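Search products

Plarkilari Mug Tree, Black Base

The Plarkilari is a countertop stand for hanging mugs and cups by the handle. A single upright post of light natural wood rises from a round, flat base. Pegs project near the top at different angles, so handles can be reached from more than one side.

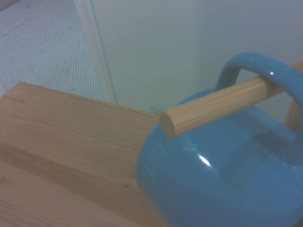
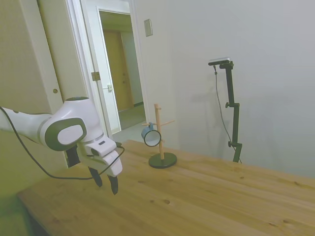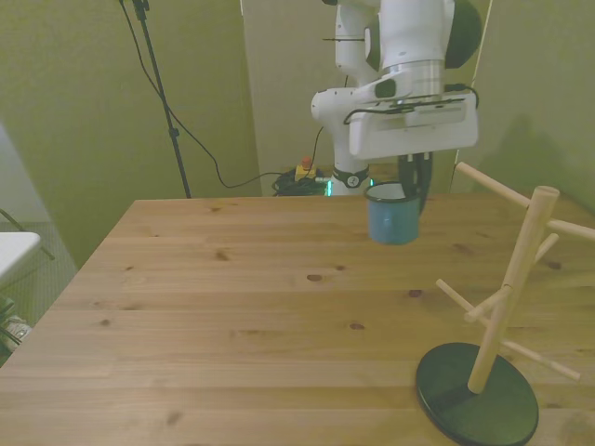

Stand with blue mug. Second view: mug hung on a left-hand peg.

Specifications
Post and pegs: wood, light natural finish
Base: round, black
Peg projection: 60 mm
Maximum handle thickness: 17 mm
Minimum handle opening: 50 mm high
Assembly: post screws into base, no tools
Warranty: 2 years

Use
Set the base on a level surface. Load opposite pegs in turn when hanging heavy stoneware. Enamel mugs may be hung in any order.

Care
Wipe with a damp cloth and dry at once. Do not soak the post or put it in a dishwasher. Refresh the wood with food-safe oil when it looks dull. Retighten the post if it turns in the base.

Mugs sold separately. Designed by Rui Quintela for Marinho. Replacement pegs are listed under Marinho spare parts.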